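Teaching the slipper task: leader arms or just grab the wrist?

purkside_pat
Posting from my lunch break, so excuse the typos. We're doing slippers on a shoe rack for the Grurnwood project, and I've been driving everything by remote so far. I have 82 demos saved and my shoulders are killing me. The wrist camera view is what I look at most while I'm driving, and the fingers sit right in the way of it half the time.

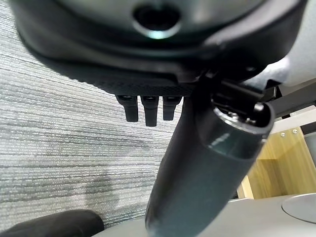
Does the robot learn better if I hold the arm and move it myself?
It learns about the same motion, but your own hands and sleeves end up in the camera views, so for camera-based training remote control is usually the safer bet.

That's what a guy at my last job told me, anyway. Do you all agree??

knurl_and_hardy
Nope, not me! I did hand guiding for all of Caldeira and it was fine. You feel the contact, so you don't mash the thing into the shelf. With remote I overshoot every single time.

drernwood_dee
Depends what you mean by fine. We tried it on Drernwood, and the policy got lost as soon as there wasn't an elbow in view. Went back to remote and redid nearly 600 clips (597, I still have the folder). Also, Pat, slow down on the approach. Pause over the pair, then go.

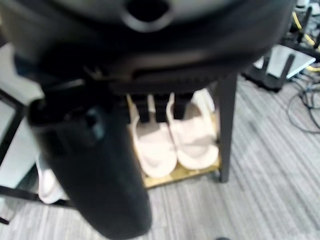
Wrist view over the pale pair on the shelf

purkside_pat
Ugh, 597. Okay, I'm sticking with remote. The pause I can do. My problem is the lower tier, where I lose track of depth and keep switching back to the head view, which gets me most of the rack but makes the reach look way shorter than it is.
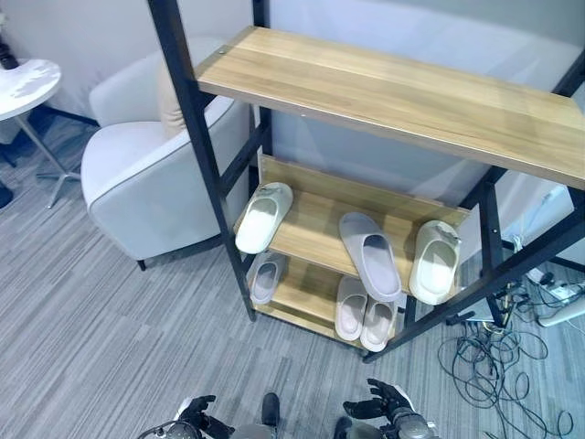
So I end up creeping in and backing out again, and I'm pretty sure it's learning the creeping too.

knurl_and_hardy
It is, lol. Toss those. I'd take 12 clean ones over a big pile of dithering.

drernwood_dee
Twelve is way too few with slippers in different spots. I'd keep going toward 1000 and cut the worst ones later. But yeah, the creeping has to go. Try doing top tier only for a morning, then come back to the low one.

purkside_pat
Will try that tomorrow. Does anyone have a chair height they like for this?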